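How Does a Robot Learn to Tidy Up?

By Viktória Deák

Think about the first time you tied your shoes. Somebody probably sat next to you and showed you. They made the loop, you made the loop, it fell apart, and you tried again. After a while your fingers just knew what to do!

Robots can learn in a way that is a little bit like that. They need someone to show them. But they need to be shown a LOT of times, and all those showings have a name. They are called examples, and collecting them is a real job that real people do. I got to visit a place where it happens, and I want to tell you all about it.

What is an example?

Let's say you want a robot to put a bread roll into a basket. An example is one complete try, from start to finish. The robot's arms begin in their starting spot, one of them goes over to the bread roll, grabs it, carries it, and lets go over the basket. Done! That is one example.

While this is going on, a computer is saving everything it can. It saves the pictures from the cameras. It saves how far each joint in the arm is bent (a joint is a place where the arm can bend or turn, like your elbow or your wrist). It saves whether the robot's "hand" is open or closed. All of that is saved over and over again, many times every second, so that later the computer can look at any tiny moment and see what the arm was doing right then.

Engineers have a special word for one try. They call it an episode, just like an episode of a TV show. Only this show has no talking and it's always about tidying up.

Who moves the robot?

This was my first question when I visited, because I thought the robot would be doing everything by itself. Nope! When a robot is just starting to learn a job, it doesn't know how to do it yet. So a person drives it.

At the Brorkier workshop, the person who drives is called the operator. I met two of them, Josphat Mohamedi and Inger Baldursdóttir. Josphat holds two handles, one for each of the robot's arms. When he moves his right hand forward, the robot's right arm moves forward. When he squeezes, the robot's fingers close. It looks a bit like playing a video game and a bit like working a puppet.

"The hardest thing is being slow enough," he told me. "My own hands want to go fast. If I hurry, the robot learns to hurry too, and then it knocks things over."

I got to try it. I was terrible! I wanted to pick up one cup and I pushed it right off the table instead. Inger laughed and said everyone does that on their first day, and that her first day was worse.

Cups, snacks and a great big sheet of paper

The job they were working on uses things you might find in a play kitchen. There are plastic cups that sit in a rack, and there is toy food. The robot has two arms, and each arm ends in a gripper. A gripper is the robot's hand. These ones are pretty simple, with just two fingers that open and close. Try picking up a grape using only your thumb and one finger, and you'll know how it feels to be a gripper!

The table has brown paper on it. Brown paper isn't shiny, and that helps the cameras, which can get mixed up by bright reflections.

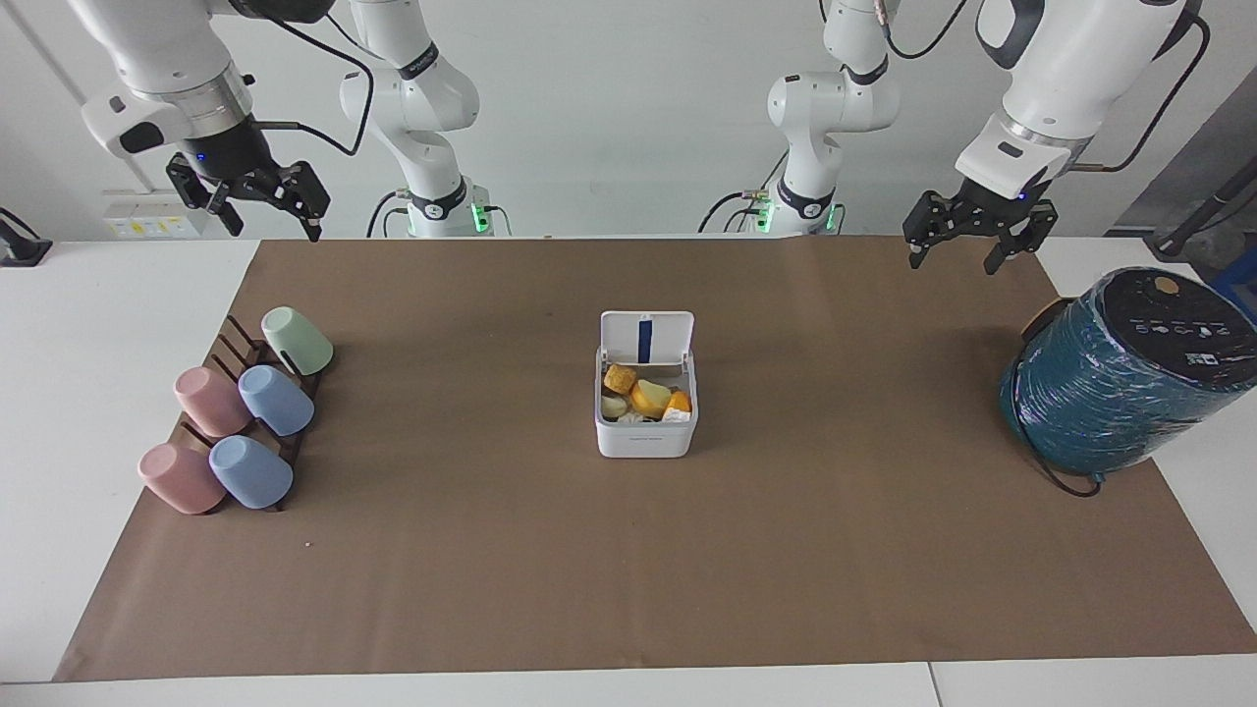
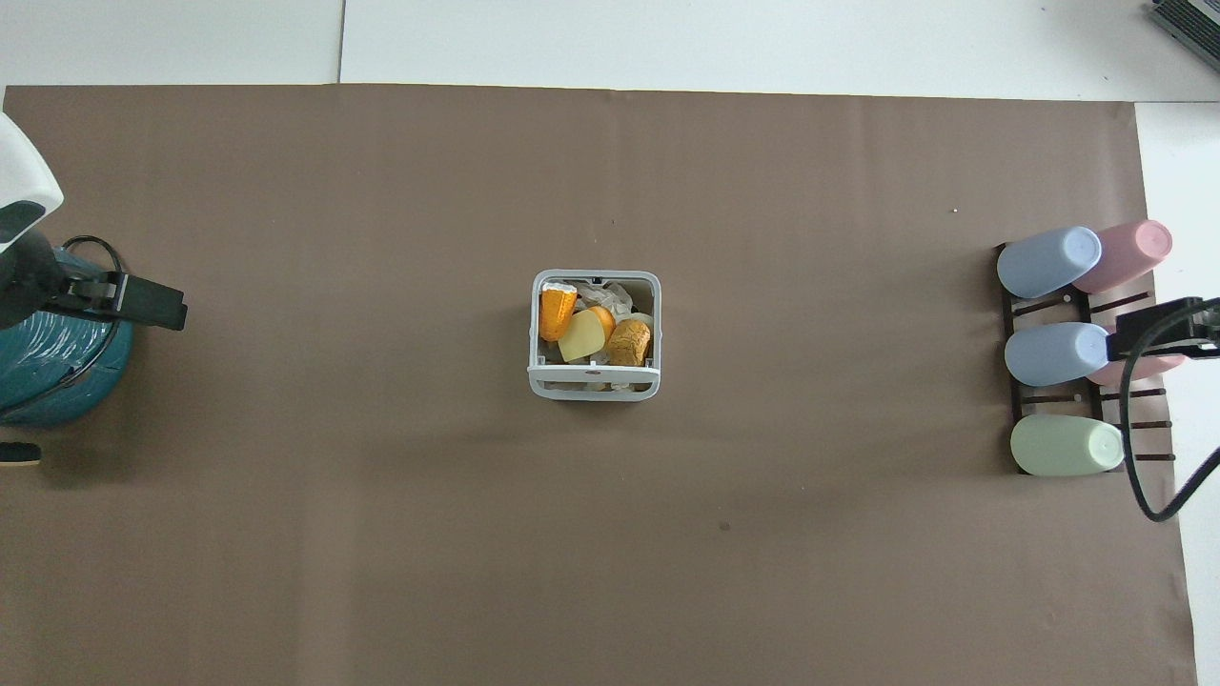 The same work table from two different views. Can you find the five cups in both pictures?

Did you notice that the cups are on the left in one picture and on the right in the other? A robot often has more than one camera, because each camera sees things the others miss. If an arm gets in the way of one camera, another one might still see past it. You do this too! If you can't see what's behind the cereal box, you lean over and look from the side.

Why so many examples?

Okay, here comes the part I find really amazing. For this one tidying job, the team wants to collect 2,491 examples. When I was there they had been at it since December!

Why would a robot need that many, when you only need to be shown a few times?

Well, you already know a huge number of things. You know that cups are hollow and that food can roll away. You know that if you let go of something it falls down. You've been practicing with your hands since you were a baby. A new robot doesn't have any of that. As far as it can tell, a pink cup and a blue cup might be completely different kinds of objects. A cup that has been moved over by the width of your finger might be a brand new puzzle.

So the operators change things a little each time. They put the cups in different places in the rack, or they swap which color goes where. They set the container down closer, then farther away. They mix up the food. Engineers call this variety, and they care about it a great deal.

Imagine learning to catch a ball, but your friend throws it to exactly the same spot every single time. You'd get really good at catching it in that one spot. Then somebody else throws it a bit higher and bonk, it hits you on the forehead. You need lots of different throws, and the robot needs lots of different tables.

What about mistakes?

Some tries go wrong. A cup slips, or a piece of toy cheese lands outside the container. What do you think happens to those examples?

I guessed that they all get thrown away, and I was only partly right. Arnar Þorgeirsson is the person who checks the examples after they are saved. He watches them on a big screen with a mug of tea next to him, and he sorts them. If an operator bumped the table by accident or a camera stopped working, that example goes out. But if a cup slipped and then the operator went back and picked it up again nicely, he keeps it. He even gets excited about those ones! They show the robot what to do when something has gone wrong, and a robot in a real kitchen will need to know that.

The day before my visit the team had recorded 91 examples, and Arnar had taken out 10 of them. He writes a short note for each one he removes. My favorite said "sleeve in front of camera again."

He also adds a sentence to every example that says what the job was, something like "put the cup in the rack." That sentence is called a label. Later on, the labels help the robot connect words with actions, so that a person can ask it to do something in plain language.

And then the learning starts

When there are enough examples, the computer begins its practice. It looks at one moment from one example and makes a guess. The gripper is here, the cup is there, so where should the arm go next? Then it compares its guess with what Josphat or Inger really did. If the guess was far off, the computer changes itself a tiny bit so that the next guess will be closer. Then it does this again with another moment, and another, millions of times. This part is called training. It can take days, and it mostly looks like a computer humming in a corner.

After training comes the test. Everyone takes their hands off the handles and the robot has a go by itself. I didn't get to see a test for the tidying job, but Inger told me about one from an older job, folding a small towel. It took the robot nearly 2 minutes to fold it in half, and the whole room clapped.

If the test goes badly, the team tries to work out which examples are missing. Maybe the robot does well when the cups are close together and gets stuck when they are spread out. Then it's back to the handles to record more tries with spread-out cups!

Try it at home: be the robot

You need a friend, a few plastic cups, a box, and a scarf for a blindfold.

Put the cups and the box on a table. One of you is the robot and wears the blindfold. The other one is the operator. The robot may only use a thumb and one finger on each hand, and may only do exactly what the operator says. "Move your left hand forward. Stop. Down a little. Close."

See how long it takes to get all the cups into the box. Then move everything to new places and go again. Write down each try on a piece of paper, with one line for what you wanted to do and one line for what happened. Now you've got your own set of examples!

Swap places after a few turns. Being the operator is harder than it looks, especially if you mix up left and right when you're facing each other.

Words to know

Episode: one full try at a job, from start to finish.
Gripper: the part at the end of a robot arm that holds things.
Joint: a place where an arm can bend or turn.
Label: words that tell what is happening in an example.
Operator: the person who moves the robot while it is being shown a job.
Training: when a computer uses examples to get better at its guesses.

Posted Feb 17, 2020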